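Cuidados com a roupa escura: lavagem, secagem e arrumação

Serviço de Apoio Doméstico Tornis
Folha de recomendações para residentes
Atualizada em 6 de abril de 2026

A presente folha reúne as recomendações do Serviço de Apoio Doméstico relativas à conservação de peças de vestuário escuras, em particular calças, saias e camisolas de uso corrente. Substitui a versão de novembro, na qual a tabela de temperaturas continha um erro assinalado por Kerstin Hinrichs. As indicações da etiqueta do fabricante prevalecem sempre sobre o que aqui se recomenda.

Antes da lavagem

As peças escuras devem ser separadas das claras e também das toalhas, que largam muito cotão. Recomenda-se esvaziar os bolsos, fechar os fechos de correr e virar as peças do avesso. Um lenço de papel esquecido num bolso obriga, em regra, a uma segunda lavagem e a uma limpeza demorada do filtro.

As nódoas tratam-se antes de a peça entrar na máquina. A gordura sai bem com uma gota de detergente da loiça aplicada com o dedo e deixada a atuar durante alguns minutos. O giz, a lama e a farinha devem secar por completo e ser escovados a seco, no sentido do fio. Não se aplica lixívia em tecido tingido.

Lavagem

Utiliza-se água fria ou, no máximo, a 30 graus, com programa delicado e centrifugação moderada. O detergente líquido é preferível ao detergente em pó, que pode deixar vestígios esbranquiçados nas dobras. O tambor não deve ser cheio além de dois terços da capacidade. Os residentes dos apartamentos equipados com máquinas antigas devem selecionar o enxaguamento adicional.

O amaciador é dispensável. Nas fibras elásticas chega a ser prejudicial, e nas peças de lã não substitui o produto próprio. Meio copo de vinagre branco na gaveta do amaciador ajuda a remover os restos de detergente; não deve, em caso algum, ser misturado com lixívia.

Secagem

A roupa retira-se da máquina logo que termina o ciclo. As calças sacodem-se duas ou três vezes, seguras pela cintura, e penduram-se do avesso, à sombra, com as molas colocadas no cós. O sol direto desbota o preto de forma irregular, sobretudo nos joelhos e nas costuras. As malhas secam na horizontal, sobre uma toalha.

Na lavandaria comum, o estendal interior pode ser ocupado durante 60 horas, prazo que inclui os fins de semana. As peças não recolhidas são guardadas na prateleira junto à porta.

Engomagem e dobragem

Convém engomar as calças ainda ligeiramente húmidas, do avesso, com ferro médio. Do lado direito, interpõe-se um pano fino de algodão para evitar o brilho. Para dobrar, coloca-se a peça numa superfície ampla e plana, alisa-se o tecido com a palma da mão e sobrepõe-se uma perna à outra, fazendo coincidir as costuras interiores.

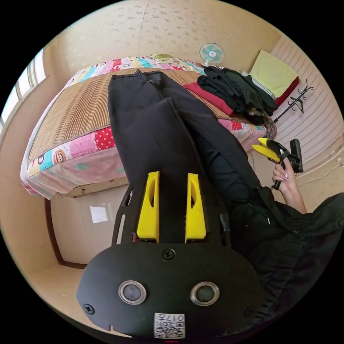 Feita a primeira dobra, leva-se a bainha até ao cós e dobra-se novamente ao meio. Nas calças com vinco, o alinhamento faz-se pelo vinco e não pelas costuras. As peças muito pesadas conservam melhor a forma penduradas pela bainha, num cabide de molas com proteção de feltro.

Arrumação

Os roupeiros devem ser arejados uma vez por semana, com as portas abertas durante a manhã. Entre a roupa e o fundo do móvel deixa-se sempre algum espaço, em especial quando este encosta a uma parede exterior. A roupa guardada com humidade ganha cheiro em poucos dias e, nos casos mais graves, manchas de bolor que já não saem.
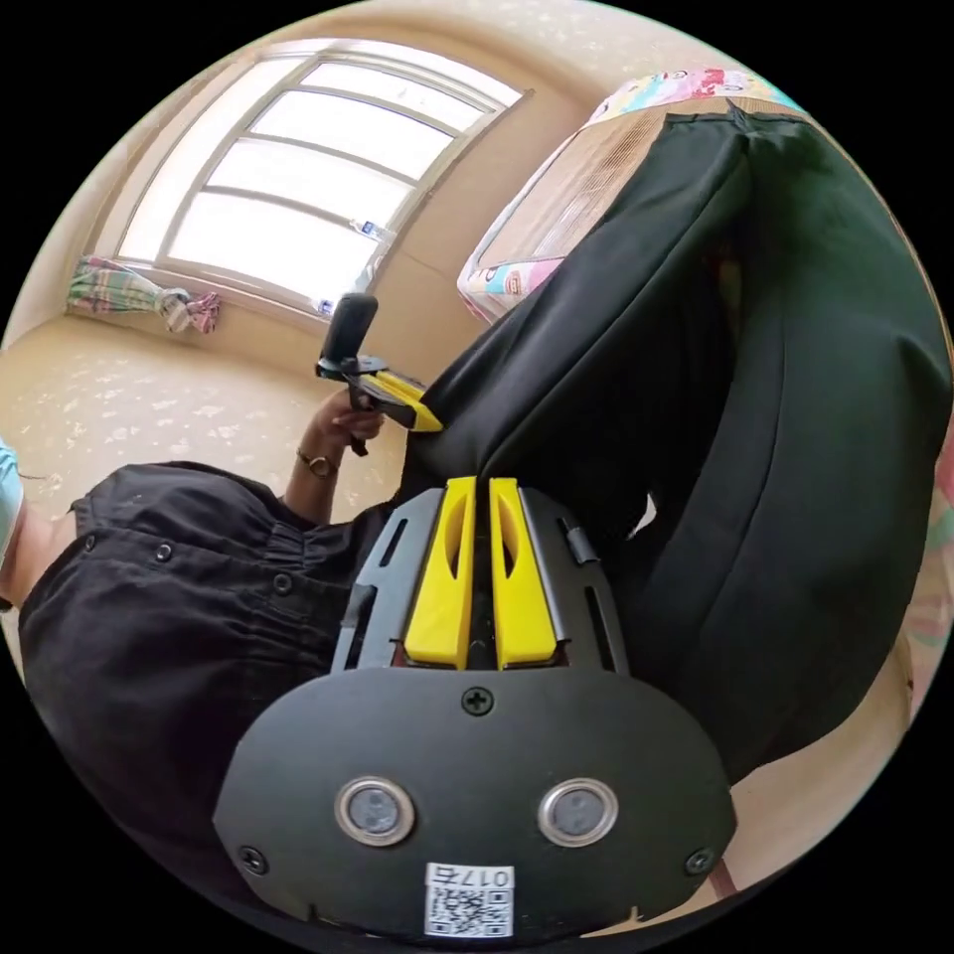
Contra a traça, os saquinhos de alfazema ou as peças de cedro têm efeito apenas enquanto conservam o aroma. O cedro recupera-se com uma passagem de lixa fina. As malhas de lã guardam-se sempre lavadas, em sacos de algodão fechados, e verificam-se na mudança de estação.

Pequenas reparações

Um botão solto deve ser cosido antes da lavagem seguinte. Para as bainhas descosidas, a fita termocolante resolve provisoriamente, mas endurece com o tempo e deve dar lugar a um ponto invisível. Bent Stougaard recebe peças para arranjo na sala de costura do edifício Kemgate, mediante marcação. Cada residente pode entregar até três peças de cada vez, identificadas com o nome e o número do apartamento.

Os pedidos de esclarecimento são dirigidos a Orvokki Lahtinen, pela extensão 469.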